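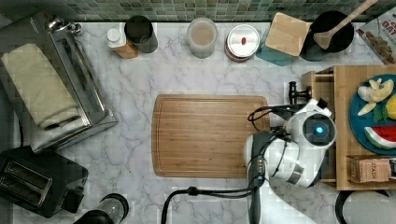
October 23, 2025

Quick one this month, written between two other things, so forgive the gaps. Topic for the next meeting of the Zikinness ethics circle is promises, and in particular who gets to let you out of one. We picked it in July and then talked about lying for two sessions instead. Fine. Lying was good. Promises now.

Room first, because people keep asking. We are back at Savchuk Hall, the upstairs room, usual time. Prateo is closed for painting and the back table there was too loud anyway. Stairs only at Savchuk, sorry. If that's a problem reply to this and we'll do a downstairs corner.

## What the question is

Everybody agrees on the easy part. I promise you something, you can release me. You say "forget it," and it's forgotten. I can't release myself. If I could, it wouldn't be much of a promise, more like a plan I told you about.

So the power sits with the person promised. Most writers on this treat it as close to the whole point of promising: I hand you a bit of say over what I do. You can use it, you can drop it. Neat picture. I like it a lot and I think it's in trouble in at least a few places.

First trouble. Promises where the person can't release you because they are gone. You told your aunt you'd keep the piano. She's dead. Nobody left with the key. Does that mean you're bound forever? Seems harsh. Does it mean you were let off the minute she died? Seems worse, and sort of grabby. Most of us want something in the middle and I have never seen the middle spelled out well. The usual move is to ask what she would have said if you'd asked her. Which is fine when you know. Often you dont. And it's suspicious how often the imagined aunt turns out to be so easygoing about the piano.

Second trouble. Promises made to one person for the good of another. I promise a father I'll look in on his son. The father can release me, OK. But can the son? He's a grown man, he doesn't want looking in on. On the simple picture he has no say, he was never promised anything. And yet if he tells me to stop I think I probably should stop. Is that release? Or is it that the promise is still there and something heavier has landed on top of it? I went back and forth on this for most of a train ride and ended up on "heavier thing," but not firmly.

Third. Releases given under pressure. You ask to be let off, with a long face, a story about how busy you are. They say sure, no problem, of course. What else were they going to say. Were you released? In words, yes. I think a lot of everyday wrongs live right here and they mostly go unmentioned, since the paperwork looks clean.

## The small case I keep coming back to
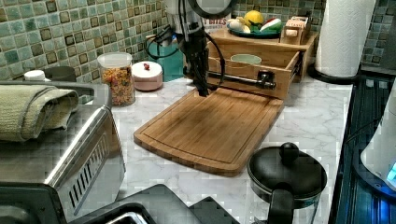 Small promises test the theory better than big ones, in my view. Deathbed cases come with so much grief and family around them that you can't tell which part of your reaction is about the promise. So go small. Kitchen small. Say I promise you the pale green cup, the one in the open drawer behind the cutting board. Worth next to nothing. You have cups. A month goes by, you never mention it, I never bring it, and one morning I drink out of it and remember. Am I still on the hook? You haven't released me. You may have forgotten there was anything to release. My gut says I owe you at least a mention — "do you still want that cup" — and that the mention would pretty much discharge it whatever you answered. But why would a mention be enough? Either I owe the cup or I don't.

Couple of things people have said when I tried this on them:

- That forgetting is a kind of release. I don't buy it. A debt you forgot about is still owed to you, and I'd be a creep to keep quiet because your memory's bad.
- That the promise was never serious, just friendly noise. Maybe! But then what makes one serious? Tone of voice? The price of the thing? If price, then poor people's promises come out lighter than rich people's, and I don't want to be standing anywhere near that conclusion.
- That what I owe is attention and the cup is only how it shows up. Closest to right, I think. Also the vaguest.

The third one has a cost. If every promise is really a promise to pay attention to someone, then keeping it to the letter while resenting them the whole way might count as breaking it. Some of you will cheer at that. I'm not so sure. There's something decent about the person who grits their teeth and does what they said. You can rely on them in a way you can't rely on the person who is waiting for the right feeling to show up.

## Reading

Only one thing is required. It's the Marnivo packet, 37 pages, the gray one. Paper copies are in the box by the door at Savchuk Hall, take one, don't take two. If you've still got the lying packet please bring it back, we are short and the copier there is not our friend.

If you're pressed for time skip the opening part. It's throat clearing, history of who said what. Start on page 11 where the author finally gets to releases. The long footnote on page 9 is worth it though, that's the one about promises to children, and it's better than half the main text. I don't know why it's a footnote.

Things I'd like us to look out for as we read:

1. The author keeps sliding between "waive" and "forgive." They're different. You waive before the thing is broken, you forgive after. See if the argument survives once you pull them apart. I marked up my copy and I count it as shaky but alive.

2. There's a claim that release has to be communicated, that I can't release you silently in my head. Why not? If I've truly stopped wanting the thing, and you then don't do it, have you wronged me? It feels like you have a little, and I'd like someone to say why. The packet gives nearly a page to this and then drops it.

3. The bit on groups. A club promises its members something. Who lets the club off? All of them? Most of them? We are a club, sort of, and we promised ourselves a session on lying to the sick which has now been moved twice. Did anybody release us? Not that I recieved in writing.

4. The author's own view shows up late and quiet, near the end. It's that the right to release is itself something you can use badly. Letting someone off too fast can be a way of telling them their word didn't matter. I'd never thought about it that way round. You spend a weekend worrying about how to keep a promise to a friend and the friend says oh, that, never mind. And it stings. Should it?
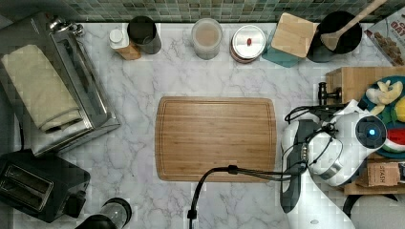 ## Where I come down, for now

Don't hold me to this. (Ha.) I think release is real and it does most of the work, but I doubt it's the only exit. Circumstances can drain a promise. I say I'll water your plants, and the plants die before you leave town. Nothing left to do and I don't need you to sign off. Same with the son who doesn't want visitors, maybe: what the father wanted was for him to be looked after, and if the visits are making him miserable then the visits aren't the thing anymore.

The danger is obvious. Once you let "the point of the promise is gone" in as an exit, people will run through it in crowds. I'm one of those people. I can find the point of nearly anything gone if it's raining out. So you'd want some kind of check. Mine, for now: ask whether you'd be willing to explain it to the person's face. If they're dead, to somebody who loved them. If you'd be squirming by the second sentence it's probably still a live promise and you should go move the piano.

Somebody will say that's a test for guilt and guilt is a bad guide. True, some folks squirm at everything and some at nothing. Don't have an answer. Bring one.

I'd also push back, a bit, on the packet's habit of treating a promise as a tiny contract. Contracts have terms and you can look them up. Most promises I've made in my life were half a sentence long, said in a doorway. "I'll call." Call when? About what? For how long? Both people know and neither could write it down. If a theory needs the terms written out before it can say who owes what, it's a theory of something other than what we do all day.

## Bits and pieces

Room fee is paid through winter. The tin has enough in it for coffee, not for cookies, so bring cookies if you want cookies.

The old mailing list is finally closed. If you got this one you're on the new list and there's nothing to do. If a friend says they've stopped hearing from us, forward it and have them reply with the word "circle."

We'd still like short write-ups for the next issue, 900 words tops. Anything on promises, oaths, vows, IOUs. Disagreement with me very welcome. A few people told me at the last meeting they'd send something. You know who you are, and I haven't released you.

After promises we vote on the next topic. So far on the sheet: gratitude, whether you can owe yourself an apology, and lying to the sick (again). Write-ins OK. Add yours on the night or just reply here.

Doors at the side, the front one sticks.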